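Progress report to the Meesuk Fund
Off-grid power for the Tondala rest houses, second period
2018-08-15
Prepared by Renata Domański, with site notes from Boonsong Duangkaew

Where we stand

You asked for a plain account of whether the remote panels are doing what the proposal said they would. My short answer is that the inverters are fine and I am not yet convinced by the remotes. The longer answer follows, and Kelly Vasconcelos, who wrote the original proposal, has read it and disagrees with parts of it. I have noted where.

All 4 rest houses now have an inverter, a battery bank and a remote display on the wall near the front desk. The last one went live in July. Three of them run the Kustari unit rated at 600 watts. The fourth, at the lower landing, was given a bigger model from the same maker because of its water pump, and that decision has cost us more time than any other.

The compatibility problem

The supplier's sheet says the remote works with "all current units." The larger inverter was sold to us as current. The remote plugged in, lit up and showed a battery voltage, so the installer signed it off and left. It took Boonsong two visits to see that the voltage on the display never moved, day or night, pump on or pump off. The supplier then told us that this inverter was built before a change to the control board and needs the older remote. The older remote is no longer listed. They have promised one from returned stock. I will believe that when it is screwed to the wall.

Kelly's view is that this was a one-time mix-up and that the fix is cheap. I agree it is cheap. I don't agree it was a one-time thing, as the same sheet was used to pick the remotes for all the houses, and we only know the other three match by having gone and read the serial labels ourselves. That check should have been done before we paid.

What the remotes have told us

The case for them was that staff would notice low batteries early and shut off the fridge before the inverter tripped. At the two upper houses this seems to happen. Daranee Chuensuk keeps the desk log at the first one, and her entries mention the display often enough that I accept she looks at it. At the third house the log has nothing at all for most of the period. The inverter there also hasn't tripped, so either the staff are managing the load without writing it down or the load is too small to matter. The second seems more likely to me. If so, the remote in that house is a clock without the time.

The alarm tone is a separate complaint. It cannot be turned down, only off, and off is where we found it in two places.

Metered use

Use at the first house came to 434 kilowatt-hours for the period. The third house used 283. I would be careful with both. The meters were fitted on different days, and the first one was reset when the breaker was replaced. The proposal's savings estimate rests on a full year of clean readings, which we don't have, and I would ask you not to quote a savings number from this report.

Spending

The cable budget is spent. The run at the lower landing was longer than drawn, and the heavier gauge was the right choice, though it should have been priced that way from the start. Travel is under budget, mostly since Kulap Sangkhawat has been combining her visits with the Amis water survey. That arrangement ends with the survey, so please don't read the underspend as a saving.
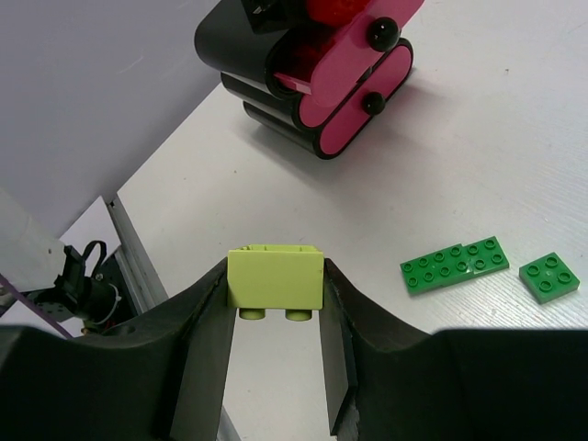
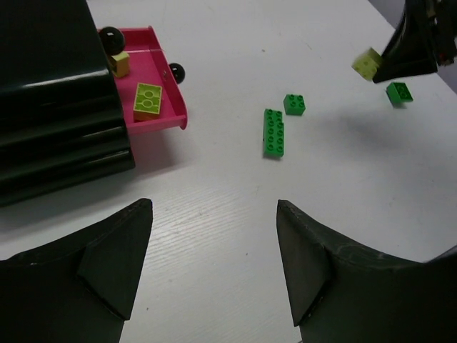
Training

Kulap ran one session per house on reading the display, resetting after an overload and checking the terminals. Attendance was good. How much of it stuck is another matter. When Boonsong asked a week later what the overload light meant, he got the right answer at one desk and a polite guess at another. A printed card beside the panel would probably do more than a second session – I have asked Kulap to draft one in both languages before we book any more training days.

Requests and next steps

We will hold back the installer's final payment until the lower landing has a remote that reads correctly under load, with the pump running, while one of us is standing there. Kelly would prefer to pay now and keep the relationship friendly. Your guidance would help.

We are not asking for the second batch of remotes to be released. The plan has them going into the staff quarters, and I have seen no evidence that anyone there needs one. If the third house still has an empty log at the next report, I would suggest moving its panel to wherever the older inverters turn out to be a worry, provided the model and serial number are checked first.

Boonsong's site notes and the serial list are available on request.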